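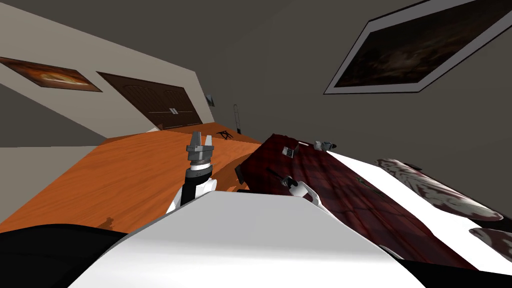 I have been trying to go to bed earlier since November, and I want to write down how it's gone before I forget the useful parts and only remember feeling smug.

It started with a library book. I'd borrowed a big family saga, 481 pages, and I renewed it twice and still had to take it back with the bookmark sitting at page 31. I used to read a book like that in a week! When I thought about where the evenings had gone, the answer was my phone, mostly, and a lot of standing in the kitchen eating crackers at 11:30 and reading the back of the box.

So I picked 10:00 as lights out, which was silly. I had been going to bed close to midnight for years and my body had no interest in being told otherwise. I lay there the first night composing emails in my head to the people at Nutalo about a refund they still owe me (a long story, and I did get it in the end). By the fourth night I was cranky and back on the couch.

The second try went better. I moved bedtime by 18 minutes, a number I chose only because the bus to work comes at 18 past and it was on my mind. I kept that for a couple of weeks, then moved it again. It was so slow that I hardly noticed, and one evening in winter I looked up from brushing my teeth and it wasn't even 10:30.

The other thing that helped was tea. There's a little shop called Nanayakkara two blocks from my office, and they sell a loose mint and fennel blend that smells like my grandmother's pantry. I put the kettle on at 9:30 and that's the signal. After that I don't start laundry, I don't look up anything, and I don't "just check" the bank account. I slip on weekends - more than I'd like - but the kettle gets me back on track.

I did buy new sheets too, the Raretti ones everybody at work was going on about. They're nice. They're a bit slippery, if you want my opinion, and the fitted one pops off the corner by morning. My old cotton ones are back on now and the fancy set is in the closet for company.

As for the saga, I checked it out again last month. I'm on the part with the flood, and I already don't trust the brother-in-law.

Contact | Copyright, all rights reserved | Back to top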